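Questions we keep getting about the grippers
Clarport site, updated Mar 29, 2019

Is a robot taking my job?
Not this quarter. The Pater arm in the dish room can lift a bowl if the bowl is where it expects a bowl to be. You have met our bowls.

So what changes for me?
If you signed up, two hours of your shift go to handling dishes with a hand-held gripper while it records. The rest of the shift is the same as ever, including the mop.

Do I get paid for it?
Yes, at your normal rate. Vornon wanted to call it "enrichment." Payroll calls it hours.

How many recordings do they want?
1,000 for tableware. We stand at 309. Please stop asking whether the one where you dropped the plate counts. It counts.

Can I say no?
Yes, and 74 of you did. Your schedule stays as it was and you will not be sent the survey. Well, you will be sent the survey, but you can ignore it.

What is Lục?
The scheduling software. It pairs people up for table sessions and believes everyone takes lunch at 10:40. We have reported this.

What does a table session look like?
Two grippers, one table, a few plates and bowls. Pick up, put down, repeat. Go slower than feels natural.

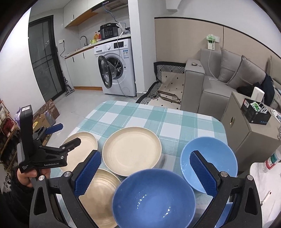

Tableware session: three plates, two bowls, two grippers.

My wrist hurts. Who do I tell?
Your shift lead, the same day. Swap out and do something else. No one gets a prize for finishing a set.

What happens after 1,000?
Cutlery. Sorry.

Will the arm ever do the pans?
Vornon says "in a later phase." Keep your gloves.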